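Drilstead Robotics Club - Simulator Guide
Section 8: Setting up the kitchen task

Work through this section before your team's first practice run. You will need a club login and a copy of the Pirkesa scene pack. Allow almost 9 minutes for the first load - later loads are quicker.

1. Start the simulator and choose Open Scene.
2. Select Kitchen, then Tray and Sink.
3. Type 2076 in the Seed box. All teams use this seed for practice. The seed for the Breathnach round is 1962.
4. Wait until the status bar reads Ready, then press Reset once.
5. Switch the control mode from Joint to Hand.
6. Move the gripper to the tray in small steps. Close it on the near end and stop there.

Note: If the arm does not respond in step 6, check that the Pause button is off.

Before you go any further, compare your screen with the one below. Small differences in the angle of the tray do not matter. 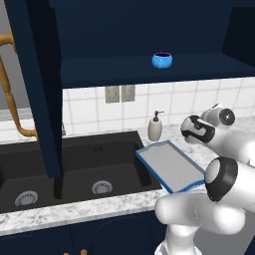
Figure 8.1 - Tray held in the gripper, to the right of the double sink.

7. Save this position as your start point. Use your team name in the file name.
8. Raise the arm until the tray is clear of the worktop.
9. Turn the wrist slowly to line the tray up with your target. Watch the far corner, as it swings wide.
10. Lower the tray and open the gripper. Back the arm away before you press Stop.

Caution: Keep the tray away from the tap and the soap dispenser. A touch on either one ends the run and the score is not saved.

Caution: Do not load a start point made in an older scene pack. The arm may jump when the run begins.

Run logs are kept in the Tostach folder on the club drive. Copy yours across before Monday, when the folder is cleared.

Next: Section 9, Scoring a run.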